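Bendelen House Social Club
Minutes of the September tea and tables meeting 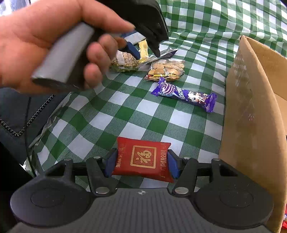
The meeting opened at 5 in the afternoon, a little behind time, as several of us were still finding cups. Gizella Vida was in the chair and Miklós Dudás took these minutes, so any complaints about the length of them should come to me, and I will read every one with affection.

Present: Gizella Vida, Ernő Csonka, Jolán Medve, Sadao Iwasaki, Miklós Dudás, and a good showing of members from both floors. Apologies came from the Kirui family, who are visiting relations and sent their love along with a tin of shortbread.

Minutes of the last meeting

Read and agreed, with one correction. It was Jolán and not Ernő who offered to wash the tea towels in the spring, and Ernő would like it known that he has never been thanked so warmly for something he did not do.

Tablecloths

Most of the hour went on this, and I think it was an hour well spent. Gizella reminded us that the old cotton cloths have reached the end of their lives, with tea stains that no amount of soaking will shift. We all looked at the green and white checkered one and talked over whether to have the same on every table for the autumn tea.

Jolán spoke strongly in favor. She likes a check, she says it makes even a plain biscuit look like a picnic, and she thought the green would sit nicely with the curtains in the big room. Ernő wondered whether the shiny sort of cloth might feel a bit like a school dinner, but he came round when Gizella asked him who had ironed the cotton ones last year. (It was Gizella, all of them, with the radio on.)

There was some talk about creases. Sadao suggested that when a new cloth comes out of its packet it should be rolled on a cardboard tube and never folded again, and he has tubes at home from his wallpapering that we are very welcome to. Agreed with thanks. Jolán will ask at Stivham market for a price on enough cloth for 13 tables, cut with a decent drop at each end, and will bring the answer to the next meeting. If the green check cannot be had in that length, she has leave to use her own judgment, which the whole room trusts.

Small packets for the tasting table

We then turned to the tasting table, which did so well last year that people were still standing by it when the chairs were being stacked. The idea again is small wrapped things from everybody's cupboards, so that folks can try something they have not met before and take one home in a pocket.

The little red packet with the gold 福 on it was much admired. Sadao told us that the character means good fortune and turns up everywhere at New Year, on doors and envelopes and sweets. He also read us 阿胶固元 from the gold writing down the side and explained that the first part, ejiao, is a gelatin made from donkey hide, which is an old tonic ingredient in China. This led to a lively few minutes! Two members said they would try anything once, and one said she would need to think about it over a weekend.

Gizella made the very sensible point that we have vegetarians among us, and others who keep to particular foods, and that they ought to know what they are picking up. It was agreed that everything on the table will have a card beside it, with the name in English and in its own language, and a plain line on what is in it. Sadao will help with the Chinese and Japanese labels, Jolán will do the Hungarian, and anyone bringing something with nuts is asked to tell Gizella beforehand and keep it on a separate plate.

Ernő asked whether red packets and green cloths would look like Christmas come early. The feeling of the meeting was that this would be no bad thing.

Setting up the room

Doors will open to helpers at 2, and the urn goes on straight away because it is slow and always has been. Ernő will bring the tables up from the store with whoever has a good back that day. The long table under the window is for the tasting, and cakes go by the piano, well away from the coats.

Any other business

The old Atari is still in the hall cupboard. If its owner would like it back, please come and fetch it before the tea - otherwise the youngsters will be asking to plug it in, and we only have so many sockets.

Jolán reported that we have 19 cups left without a saucer to their name. Odd saucers of any pattern gladly received.

Gizella thanked everyone for coming and for the shortbread, which did not last. The meeting closed, and the cups were washed by Sadao and Ernő.

M. Dudás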